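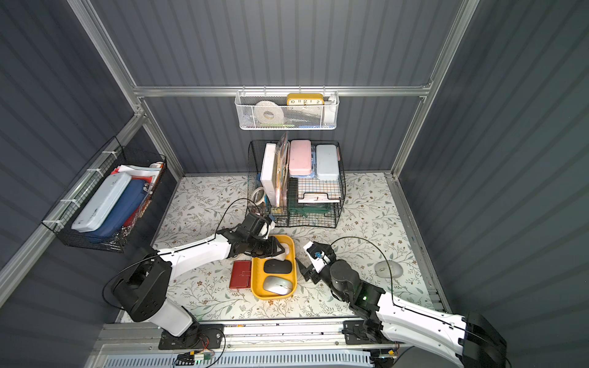
Two-arm bench at the Wakley open day: mice to the yellow tray, stationery in the wall baskets.

Bench Organizing Tips from the Wakley Open Day

Posted 01/06/2025 by Modupe Ekpo

The Wakley automation lab opened its doors for an afternoon, and the sorting demonstration was the part worth writing up for this page. The task was desk tidying with a pair of arms: computer mice go into a tray. Most of what the staff said about laying out the bench applies to a home office or a small workshop with no robot in it. Notes follow, with my own additions from the repair bench at home.

1. Use a shallow tray in a color nothing else on the bench has.
The tray is bright yellow. Black, white and silver parts all show up against it. At home I had a gray tray on a gray mat and regularly missed small screws. A yellow cafeteria-style tray fixed that. Rounded inside corners are easier to wipe out than square ones.

2. Get storage off the work surface.
Mesh baskets hang from the frame or are fastened to the wall. Cable ties are enough to hold a wire basket to a rail or a panel if the load is light. Put one tie at each upper corner and one low in the middle to stop the swing. Trim the tails flush with side cutters; a tie cut at an angle will scratch your wrist every time you reach past it.

3. Stand flat things upright.
Folders, papers and pencil cases take far less room on edge. Put the tall items at the back. If the basket is deeper than the things in it, a folded piece of cardboard in the bottom raises them to where they can be read.

4. Cover the bench, and tape the cover down.
A patterned cloth hides stains but makes small parts harder to find. Plain is better for screws and springs. For anything the size of a mouse or larger the pattern makes no difference to me. Tape the front edge underneath the bench so your sleeve does not drag it.

5. Route cables before you start.
Anything that moves needs a loop of slack, and the loop should sit where nothing will catch it. The rule I use for a soldering iron or a rotary tool: extend it to the farthest point you will work, then add 6 inches. Tie the cable at the bench end only. Keep coiled spares in a basket, one coil per tie. 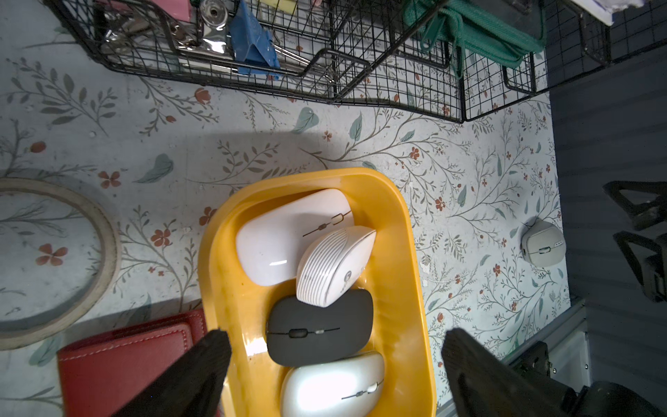
6. Do not fill the tray to the edge.
Packing things close is fine for storage, but fingers need room on both sides of whatever is to be lifted. One of the staff put it in terms of the gripper: if the fingers cannot get down beside the part, the part might as well be glued in. The same goes for sockets in a drawer. Leave a finger width along one side and slide the rest over as you take pieces out.

7. Low, smooth objects should be picked up across the narrow way.
A mouse held end to end tends to roll out of the grip. Held across the sides it stays level. This works for bars of soap, bearings and most bottle caps too. If the thing is glossy, wipe your hands first.

8. Work from one side of the bench to the other.
Unsorted on one side, finished in the tray, nothing set down in between. I have tried this with a box of old chargers and remotes and it went faster than making piles -- piles get sorted twice.

9. Label the basket at the front.
A white card held with a binder clip will do. Write on it with a marker you can read from standing height. Pencil fades.

Notes on materials

Aluminum extrusion makes a good frame for a bench because baskets and lights can be moved without drilling new holes. I asked about cost and was told to buy offcuts. My own frame is from Nellis, cut to length, and the fasteners came in a bag of 50. Tighten them by hand first, square up the frame, then go around with the hex key. Check them again after a month; mine had loosened by April.

For the wall baskets I use the Rendano wire type. The Vörös ones have a finer mesh that keeps pens from poking through, but the rim is too thick for a small cable tie. Get the longer ties in that case.

Next time I will cover drawer dividers and what to do with a drawer that opens less than 90 percent of its depth.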